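4.2 Folding the bath towels

Towels come out of the Trininetti dryer in a heap. Fold them on the table, one at a time, before starting the next load.

1. Wipe the tabletop and let it dry.

2. Take one towel and set it down on the table. It does not need to be flat yet.

3. Find a corner. The yellow terry towels have a small loop stitched at one corner, and a smooth hem band that is easy to tell from the pile by touch.
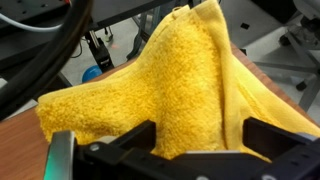
4. Lift the towel by the loop corner and run your other hand along the hem until you reach the next corner.

5. Hold both corners and shake once. Lay the towel down with the hem toward you.

6. Fold in half, hem to hem, then in half again. Smooth the pile with your palm — do not press hard.

7. Fold in thirds and turn the loop to the inside.

Note: Stacks go on the Millico shelf, folded edge out. Stop at 18 towels per stack.

Caution: Do not fold a towel that still feels damp at the hem. The band dries more slowly than the pile. Hang it on the rail and come back to it.

Worn or torn loops: set the towel aside in the Joshi bin for mending. Do not cut the loop off.

Section revised 4/26/09, V. Bastos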